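Skaltix Shares Results of Two-Arm Handling Study

Method lets a pair of small robot arms learn from a person's corrections

27 December 2018 – Skaltix is very happy to share the results of a study that has kept our small team busy since April, and that we think will interest anyone who has ever tried to get two robot arms to work on the same object without bumping into each other.

The method, which we call Nirklow, starts with a person guiding both arms through a job. When the arms then try it alone and begin to drift, the person steps in for a moment, and only those short corrections are added to the training set. The final set held 1297 corrections, gathered over 169 sessions with everyday things such as books, boxes and folded cloth. In 100 test runs on books, the arms needed a person's help in 2.

"We had gotten used to long days of recording the same motion over and over, so it was a real treat to see how far the short corrections could take us," said Gönül Karaca, who led the study. "There is plenty left to do, and thin paperbacks still give us trouble!" 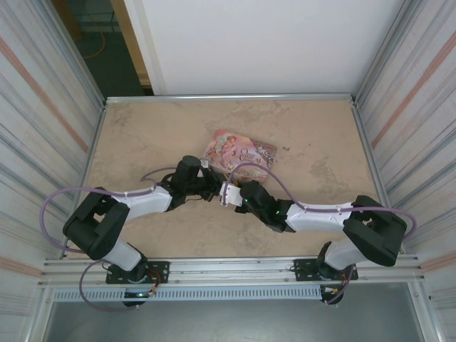 The two arms at work over a picture book in the Skaltix workcell.

Inger Bergmann, who built the control software, will look next at softer items and at handing things from one arm to the other. A full write-up, with the training recordings, will be posted on the Skaltix website in April, and we warmly welcome questions from other labs before then.

Media contact: Skaltix Press Office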